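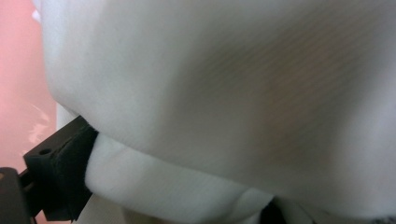 Chapter 4
Keeping Secrets on Other People's Computers

I lost my first real argument about passwords to a man named Tarmo Lepik, and I'm still a little sore about it. We were both working at Ploltada, a small company that made booking software for dentists. I had written the login page and I was very proud of it. Tarmo asked me one question: "If I copy your database tonight, what do I have tomorrow?"

I said he'd have a list of scrambled passwords. He said fine, and asked for a copy of the test data. By lunch he had read 80 of them back to me, out loud, across the office — including mine.

I had used a hash, you see. A hash is a bit of math that turns any text into a fixed-length string of junk, and it's easy to run forward and very hard to run backward. What I hadn't thought about is that an attacker doesn't need to run it backward at all. Tarmo took a list of common passwords, ran every one of them through the same hash, and looked for matches. His list had 2,212 entries. That's tiny! My laptop got through it before I'd let go of the Enter key.

So this chapter starts with my mistake, and we'll fix it a piece at a time. First we'll add a salt, a random value stored next to each password so that two people who both picked "sunshine" don't end up with the same junk string. Then we'll slow the whole thing down on purpose (I know, it feels wrong the first time) so that each guess costs the attacker something. After that we'll look at what to do once a database has already leaked, and that part is mostly about people and email.

You'll need the small practice server from Chapter 3, the one we called Ikgate. If yours has stopped working, go back and reinstall it before you read on. Please don't try any of this on a system you don't own or haven't been given clear permission to test. My old teacher, Marion Gourlay, made us sign a paper about that, and I'd make you sign one too if I could reach through the page.

The math stays light. If you can follow a recipe and you remember what a remainder is, you'll be OK until section 4.5, where things get a bit thicker for roughly 20 pages. Skip the boxed proofs if you like and come back to them later.

Before you start
Write down how you think your favorite website stores your password. One paragraph is plenty. Keep it somewhere safe, as we'll come back to it in the exercises for section 4.2.

4.1 What a stolen database looks like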